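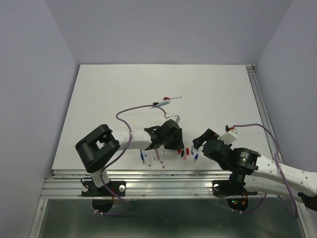
Marker sort-out, Wednesday afternoon at the Arkcombe workroom. Quick gallery, captions short, will fix typos later (maybe).

Job for the day: get the markers and their caps back together. The drawer had got bad. Caps in one corner, pens in another, half of them going dry in there. Everything out on the white table, then back into the Ustine tray by color. Put aside 48 minutes for it, with coffee.

**Table first.** White top, nice and plain, good for sorting on. Small things show up on it. Dark tables are hopeless for this, you lose every black cap.

**Pens one side, caps in the middle.** Bundle of markers on the left, blue ends and red ends mixed in together, a highlighter in with them. Caps loose in a row, red and black ones among them. Didn't line anything up, no time.

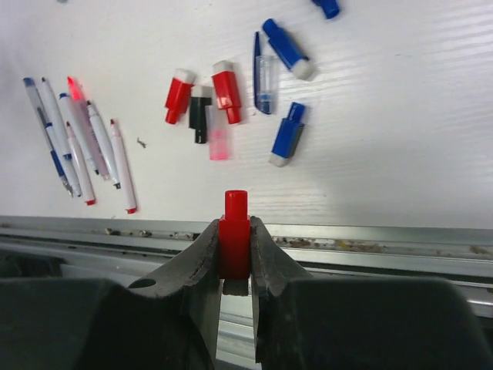 Red caps go first, easiest to match. Black is slower, check the nib before you push anything on. Blue after that.

The metal rail along the edge wants a wipe, grime and bits sitting in the channels. Brush, then damp cloth. Adding it to teh list for Friday's clean.

**Rules for the tray, same as before:** cap on til it clicks, tips all facing one way, highlighters in their own slot. Dead pens go in the Morais box by the door, not back in the drawer. Please.

Spare caps: keep 5 of each color, bin the rest. More pictures when the pencils get done, probly in April.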